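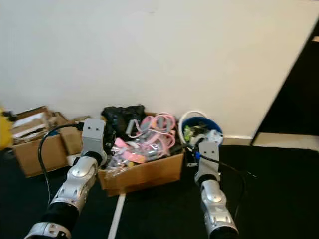

Flarkach runs small-group English courses for adults who already speak some English and want to speak it more accurately. Lessons are online, in the evening, and nearly all of the time is spent talking. Grammar comes in where it is needed. A beginner looking at a plain room will often say "Is line on floor", and by the middle of the first course we would expect "There's a thin white line of tape on the floor" or "The floor is darker than the wall", said without stopping to think. The answers below cover what people usually ask before they book.

Which level should I join?

There are three levels: Bendmont for lower intermediate learners, Talpur for intermediate and Drornby for upper intermediate. We don't teach complete beginners. If you have a recent exam result, send it with your booking form. If not, you will have a short call with Rhona MacLeish, who places all new learners. The call takes 10 minutes and there is nothing to prepare.

What if I am put in the wrong group?

Tell your tutor after the first or second lesson. Moving up or down is free until the third lesson, as long as the other group has a place. After that it's usually better to finish the course where you are.

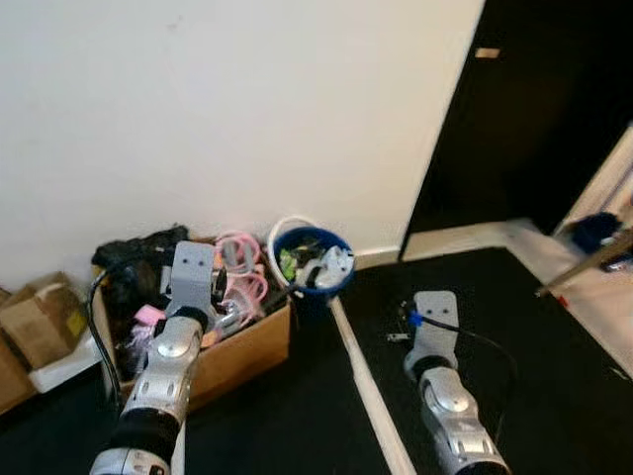 How long is a course?

Each course has 10 weeks of lessons, with 2 lessons a week. A lesson lasts 57 minutes. The odd number is deliberate: tutors teach on the hour and need a few minutes to write up notes before the next group comes in. Please be on the call when it starts.

How much does it cost?

A full course is £400, at any level. You can pay it all at once or in two equal parts, the first when you book and the second before week six. The price includes the reading pack and your written notes. There is no separate registration fee.

Who are the tutors?

Kristýna Bednárik teaches Bendmont, Soledad Alarcón teaches Talpur, and So-yul Heo teaches Drornby. All three learned English as adults. You keep the same tutor for the whole course unless someone is ill, in which case Rhona covers.

Do I need a textbook?

No. You will get a reading pack by email a few days before the first lesson. Some people like to have a grammar book at home as well, and your tutor can suggest one at your level.

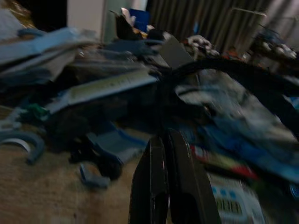 Will I be corrected every time I make a mistake?

No. In the first half of a lesson tutors mostly listen and take notes, then go back to a few mistakes with the whole group. In the second half they correct more as you speak. If you would like more correction than this, or less, say so – some learners find it hard to carry on after being stopped, and others get annoyed when they aren't.

Is there homework?

Yes, a little. After every lesson you get a short speaking task, usually two minutes of recorded talk on a topic from class. There is also some reading at weekends. Homework isn't marked, but tutors do listen to the recordings and write a line or two back.

Can I have lessons in my own language?

Lessons are in English only. Emails about bookings and payments can be in Czech, Korean or Spanish if that is easier for you. 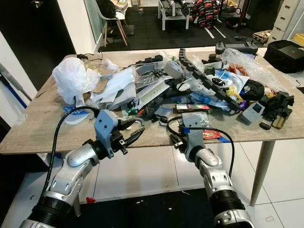 What happens if I miss a lesson?

Your tutor will send you the notes and the speaking task. We don't record lessons, and we can't give refunds for single lessons missed. If you know you will be away for two weeks or more, write to us before you book and we may suggest a later start.

Can I cancel?

You can cancel for a full refund up to seven days before the first lesson. Between then and the second lesson we refund half. To cancel, email Svatopluk Kratochvíl in the office with your name and level.

Do you prepare people for exams?

Not on these courses. The speaking practice will help with the oral part of most exams, but we don't do past papers or exam writing. A separate exam group is planned for December at Drornby level only.

Do I get a certificate?

You get a certificate of attendance if you come to at least three quarters of the lessons. It shows your level and the name of your tutor. It isn't a formal qualification – if you need one for a visa or a university place, check which tests they accept before booking with us.

Page last updated 2 September 2025.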